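Harkard Towel Tray, White
Print this page | E-mail to a friend

If you've ever carried folded towels down a hallway and lost one at the bathroom door, you already know why we keep this tray in the shop! It's a shallow white plastic tray with rounded corners and a low rim, and it's happy on a counter, a dresser or the end of a guest bed.

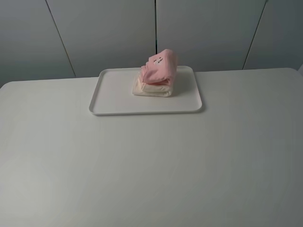
We sell a lot of them to people with rooms to let, and Janelle Galang in our store uses hers for the kids' bath things (she swears by having one per child, and she has three). The tray weighs 880 grams, so it stays put when you pull a towel off the stack.

Hand towels do best folded into a fairly compact pad, with the clean fold toward you. Soft, fuzzy ones like to rumple, so press them down a little as you go.

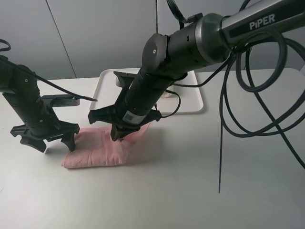
Stacking and care

Put the firmer bundle on the bottom and the fluffier one on top. We're fond of pink over cream ourselves, but do please yourself.
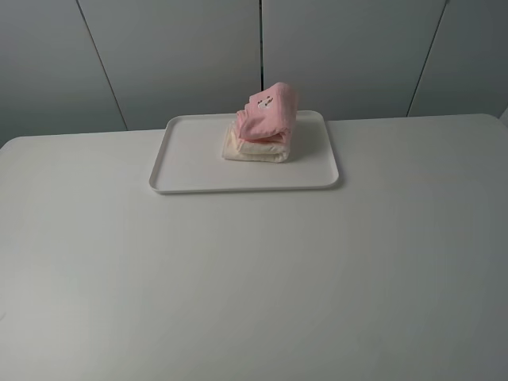 Wipe the tray with a damp cloth and a drop of dish soap, and dry it before the towels go back in. Price is $17, or $20 gift wrapped. Towels are sold separately, and orders in by Wednesday noon go out the same day.

Print this page | E-mail to a friend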